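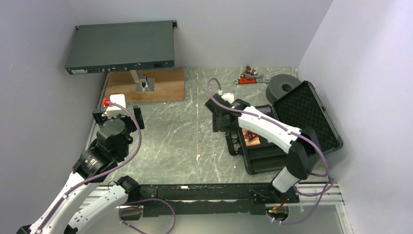
Celtdale opens reorganised electronics store at Rirkthorpe

The Celtdale Institute has completed the reorganisation of its electronics store at the Rirkthorpe site, bringing small parts, audio fittings and rack equipment together in one place. The store reopened to staff and students in March, following a period in which requests were handled by email only.

Equipment had previously been divided between the teaching laboratories on the ground floor and the former drawing office in the Nowakowski Building. Borrowers often had to visit both, and returns were entered in two separate registers which did not use the same names for the same items. A review carried out last year recommended a single register and a single point of issue.

The Institute set aside £3,000 for the work. Most of this sum was spent on storage trays, labels and foam, with the remainder used for repairs to the shelving in the Bullard Room, where the main part of the store is now housed. Existing cabinets and boards were used again where their condition allowed.

A total of 2,667 items have been entered in the new register. Of these, 899 had no earlier record and have been given a number for the first time. They include connectors, brackets, reels, short lengths of metal section and a large quantity of fixings left over from completed student projects.

Chia-hao Huang, who manages technical services at Rirkthorpe, said the unrecorded items had taken up the greater part of the time.

"The expensive equipment was always in the register," he said. "The difficulty lay with the small things. A student would be told that we had no mounting bracket of a certain size, and a new one would be ordered, while several were sitting in a drawer in the other building under a different name. We have gone through every drawer and agreed on one name for each kind of part."

Under the new arrangements, rack-mount units may be fixed to the wall, which leaves the surface beneath them clear for work. Brackets and upright fittings may be bolted to plywood boards, so that they can be moved or lent out complete. Mr Huang said that this practice had been in use in one of the teaching laboratories for several years and had been adopted for the store at the suggestion of the technicians there.

Small parts are kept in trays with internal dividers. Reels and spools are placed upright in the compartments, with any printed card that belongs to the contents kept in the same tray. Egg-crate foam is provided for items which may be scratched or knocked in storage, and borrowers are asked to return the foam together with the item.

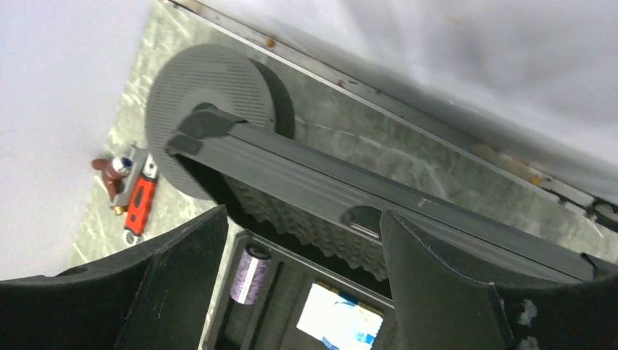 Perforated grilles and other items with a fine surface are to be handled by the rim or by the attached clamp. Where a fitting has a long bar or arm, it should not be separated for storage unless the register lists the parts individually. In the past, bars and clamps were frequently returned to different drawers, and a number of incomplete sets were found during the sorting. Those which could not be matched have been placed in a separate cabinet and may be taken for project work without a loan form.

Cables have been dealt with separately. They are not held in the trays, and requests for them should continue to be made to the laboratory in which they will be used. The Institute expects to bring cables into the register at a later stage, once a decision has been made on how lengths are to be recorded.

Students on taught courses may borrow up to 3 trays at a time. The limit does not apply to individual items or to those preparing final-year projects, who may arrange a longer loan through their supervisor. Staff may reserve trays for a teaching session, provided that the reservation is made before noon on the previous working day. Trays which have not been collected by the start of the session will be returned to general loan.

All loans are now entered at the counter in the Bullard Room. The paper register formerly kept in the Nowakowski Building has been closed, and loans still open in it have been carried across. Anyone who holds equipment from before the reorganisation is asked to bring it to the counter so that its number can be checked, even where the loan is to continue. Items found without a number should be handed in as well. No charge will be made for late return of equipment under this arrangement.

Departments wishing to transfer their own parts to the store should first send a list to technical services. Mr Huang asked that boxes of mixed parts should not be left at the counter.

"We are glad to receive useful material from the departments, but it has to be sorted before it can be lent," he said. "If a department can tell us what the parts are and where they came from, we can normally put them on the shelf within a few days. A box without a list may wait until the summer."

The former drawing office will be returned to teaching use. Its remaining cabinets are to be offered to other departments, and those not claimed will be moved to the basement of the same building. Access to the room is restricted while the floor is repaired.

The counter is open from 9.30 am to 4.30 pm on working days during term. Outside these hours, trays may be left in the return cupboard beside the entrance, with the loan slip placed inside the lid. Rack-mount units and fittings on boards should not be left in the cupboard and must be handed to a member of staff.

A printed guide to the names used in the register is available at the counter. Corrections and suggestions for additional entries may be given to any of the technicians.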